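Kitchen Money Tips: Making Room for Giving

I love this one! Before you write the grocery list, set aside what your household wants to give that month (ours goes to the parish food pantry in Skuvcombe) and plan meals with what's left. Our food budget is 500 a month, and giving comes off the top.

Keep a notepad by the stove and jot down every food purchase, even the 99-cent ones.

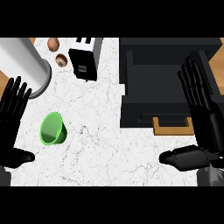
Add it all up on the last evening of the month, while supper is cooking, and let the kids do the math. They get so into it! Anything left over goes in the giving envelope.

Try one plain supper a week, too, the way many families do in Lent. Beans and rice, lentil soup, or eggs on toast all work, and the savings really do pile up by November.
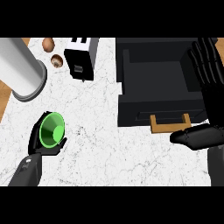
A brown egg on the marble countertop.

Got a good meatless recipe? Send it in, I'm always looking for more!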